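Hard Water and the Dull Spoon

Stainless steel resists rust because chromium in the alloy reacts with oxygen to form a thin oxide film on the surface. The film repairs itself when scratched. It does nothing to stop minerals in tap water from settling on top of it, and in a town like Wikeslow, where the supply comes out of limestone, they settle quickly.

Hardness is the amount of dissolved calcium and magnesium, stated in milligrams per liter as calcium carbonate. A sample drawn in January from a kitchen tap on the Jernton side of town read 448. Water above 180 is usually classed as very hard. When a drop dries on metal, the water leaves and the carbonate stays behind as a white ring.

Mebrat Yilma, who tests private wells in the Idahosa valley, gets more complaints about spots than about taste. "People scrub," she says. "Scale is alkaline. Use an acid and it dissolves."
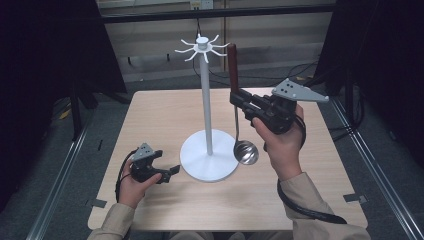 A ladle with a wooden handle and a stainless-steel bowl, beside a white utensil stand.

Her method uses white vinegar, one part to 4 parts warm water. Metal parts soak for ten minutes, then get rinsed and dried with a cloth. Wooden handles stay out of the bath, as wood swells when soaked and can loosen at the joint. For a ladle, fill a shallow dish and rest only the bowl in it.

Softening the whole supply is the other route. An ion exchange unit swaps calcium and magnesium for sodium. The Jivadon, a common model in the valley, regenerates after every 800 gallons and needs its salt level checked every two weeks. Yilma advises leaving the cold kitchen tap off the softened line for anyone on a low-sodium diet. The outdoor faucets can stay on hard water as well.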